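Speaker notes, Friday, January 26, 2018
Slot: after coffee. Keep it short, leave time for arguing.

**Opening**

Signe Rustad asked me to report back on the Orondale open day. I went in October, on my own dime, and I went expecting to be sold something. I was. The coffee was good.

Say up front: I have bought automation before and I still have some of it under a tarp.

**What they showed**

Two-armed robot, human-style hands, small blue parts, a sheet of paper with outlines printed on it. The task is to put the parts where the outlines say. My granddaughter has a wooden puzzle along the same lines. (Pause. If they don't laugh, move on.)

Black table, black curtain behind it. Ask the room how many of them have a black curtain on the shop floor. Ours has a window, a forklift, and a radio.

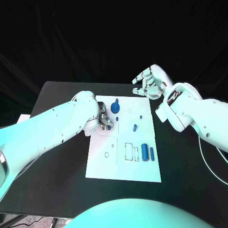 The small pegs are what I would watch. A big cylinder is easy to forgive, you can grab it a little crooked and still stand it up. A tiny peg has to be pinched at the fingertips, and then let go of cleanly. I asked what happens when one rolls off the table. The answer was that a person picks it up. Fine, but write that person into the budget.

**Numbers I was given**

- 156 practice runs before the open day. I asked how many were good. "Most."
- 70 visitors through the door, by their sign-in sheet
- Oei wants a deposit on 500 hours of use before they will quote a real price

I have not checked any of these. Don't put them on a slide.

**Credit where due**

Kartini Yusof ran the floor and did not dodge. When I asked if it could do our Zetex housings she said no, not this year. I believed her more after that than after anything in the brochure. The brochure says "ready for your line." Read it out loud in a flat voice.

**What I'd want before we spend a cent**

Our parts, our table, our lights. A full shift, with the stops written down by one of us. Somebody from Givov in the room, given that they would have to service it.

We ship 1,000 housings on a decent day. I want to know what it does with the first bin.

**Questions**

Signe will ask about safety fencing. I don't know. Tell her I've written to them twice.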